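4. The build: a plug-handling arm in a shared workshop

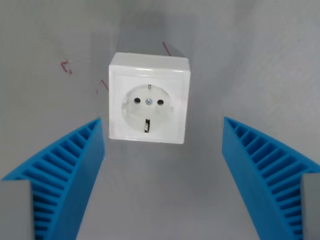 Figure 3. The two blue compliant fingers below the surface-mounted wall socket, seen from the gripper side.

4.1 Why a socket?

We wanted a task that anyone walking into the workshop would understand at a glance, and that would still be hard enough to teach us something. Putting a plug into a wall socket does both jobs beautifully. People do it half asleep and behind furniture. For a small arm built on a shared bench it is a lovely, stubborn problem: the pins have to meet two round holes, the plug has to be square to the wall, and the last part of the push needs a good deal more force than the part before it.

The socket in Figure 3 is a Schuko type in a white square housing that stands proud of the wall. We chose a surface-mounted unit over a flush one for two practical reasons. It can be moved to a new spot with a screwdriver and a few minutes' patience, and its box gives the fingers something to find by touch. The round well is a help as well as a hazard. Once the nose of the plug is inside, the well keeps it more or less centred, but a plug that arrives tilted will catch on the rim and stay there. The earthing clips at the top and bottom of the well add friction of their own, and we will come back to them in 4.4.

The socket was never connected to the mains at any point in the work. No cable was run to it, and the plug used in all trials had its lead cut short and its end sealed. We would urge anyone repeating the build to do the same. Everything interesting about the task is mechanical, and nothing is gained by having live contacts a short way from a moving arm.

4.2 The fingers

The fingers went through more versions than any other part of the project, and we enjoyed every one of them. They follow the well-known fin-ray idea: a smooth outer face, a row of ribs on the inner side, and a shape that wraps towards an object when pressed instead of bending away from it. Ours are 3D-printed in one piece each, and mount on a pair of grey blocks which hold them at a fixed angle.

The first pair, printed by Marleny Ccori, copied the proportions of a fruit-picking gripper and behaved exactly as you would expect of a fruit-picking gripper. They held a plug very gently and let it swing. With thicker ribs the plug stayed put, but the fingers then lost the softness that forgives a small error in position. The present pair sits between the two. The outer face is the same as in the first version, the ribs are a little heavier, and the spacing between them was settled by printing, squeezing and printing again until both of us liked the feel. This is hardly a refined method, but a new finger could be drawn in the afternoon and tried the next morning, and that quick turn-round taught us far more than our early attempts at calculating the stiffness.

One lesson is worth passing on to other home builders. Print orientation mattered more than rib thickness. Fingers printed standing up split along the layers where the ribs join the outer face, usually during the push. Fingers printed lying on their side did not split in any of the trials reported in this paper. We lost a good part of March before we saw the pattern, mostly because we kept changing the thickness and the orientation together.

The blocks deserve a mention too. In an early version the fingers were clamped by friction and crept outwards under load, so that the grip at the end of a session was noticeably weaker than at the beginning. Each finger is now held by a screw through a printed boss. Changing a pair takes very little time, and we kept spares in a jam jar on the shelf above the bench.

4.3 The arm and the wall

The arm is the Vilari kit described in Section 3, with the wrist joint replaced. Its controller, which we call Terent, runs on a second-hand laptop and sends position targets to the joints. There is no force sensor anywhere in the system. Contact is judged from the motor currents alone, and the compliance of the fingers is what makes such a crude measure usable. A stiff gripper would drive the current up in a single step, with no time to respond. With the soft fingers the current climbs along a slope, and Terent has room to notice and to stop.

The wall is a smooth, matte grey panel fixed upright at the end of the bench. Edith Arboleda suggested grey after our first panel, which was glossy and white, gave the camera endless trouble with reflections. Against the grey, the pale housing is easy to pick out under most of the lighting in the workshop, from morning sun through the side window to the strip lights late in the evening.

A few thin red lines can be seen on the panel close to the socket. We treat such marks as a convenience for people and never as an input to the controller. Colour was left out of the image processing altogether, so that a red line carries no more meaning than any other faint edge. As a check we ran one short series with paper tape over the marked area and found no change in how the arm lined itself up.

4.4 Approach, touch and push

Every attempt has three stages. In the approach, the arm brings the gripper up in front of the panel and looks for the housing. It fits a square to the front plate, then a circle to the well, and compares the two centres. If they disagree by more than a set margin, the arm shifts sideways and looks again. This simple cross-check is our favourite part of the software. It was written in one evening, it is short enough to read over a cup of tea, and it removed nearly all of the wild misses that had plagued the first week.

In the touch stage the plug is brought forward slowly until the current begins to rise. Terent then makes a small circling movement, still pressing lightly, and waits for the current to drop. A drop means that the nose of the plug has slipped inside the well. The circling looks clumsy, but watch someone plug in a lamp behind a sofa and you will see much the same motion!

The push is where the fingers earn their keep. As the plug slides in, the earthing clips press on it from above and below, and the pins meet their contacts soon after. The load rises quickly. The fingers bow, the ribs close up slightly, and the plug is able to turn by a small amount and find its own way in. We tried locking the wrist during this stage and also leaving it free. Locked was better every time, because a free wrist let the plug nod forward and wedge against the rim.

4.5 What we found

We recorded 291 attempts with the final fingers, of which 226 ended with the plug fully seated. A further 29 reached the well but stalled part of the way in. In the remainder the nose of the plug did not enter the well, and the arm backed off as intended. Counting the earlier finger versions as well, the log holds 442 attempts, and the full file is available to anyone who would like to look through it.

The stalled attempts were the most instructive. Nearly all of them began with the plug gripped too close to the fingertips, where the ribs are shortest and the finger has least to wrap with. Moving the grip a little further back cured the problem when we could arrange it, but the arm picks the plug up from a loose tray and cannot always choose. A shaped tray would be the obvious fix. We held back from making one for this study since we wanted the pick-up to stay untidy, as it would be in a kitchen or a garage.

The misses had duller causes. A good share came from backlash in the shoulder joint, which is worst when the arm is reaching upwards, and the socket sits fairly high on the panel. Lowering it would have improved our figures. We left it where it was, having already started the series, and would rather report the build as it stood.

We also asked other members of the workshop to run the arm without our help, working only from a one-page sheet. Their attempts are not part of the totals above. They did show us two places where the sheet was unclear, both to do with homing the wrist after a finger change, and the version in Appendix B has been rewritten to suit.

4.6 Limits of the present build

All the trials used one type of socket and one plug. The circle fit depends on a round well and would need fresh work for other patterns. We have not tried pulling the plug out again, which asks for a firmer grip than pushing it in and may call for ribs of a different shape near the tip. Wear is another open matter. The final pair of fingers shows some whitening at the base of the ribs, and we intend to keep that same pair running through the drawer and switch tasks in Section 5 to see how long it lasts.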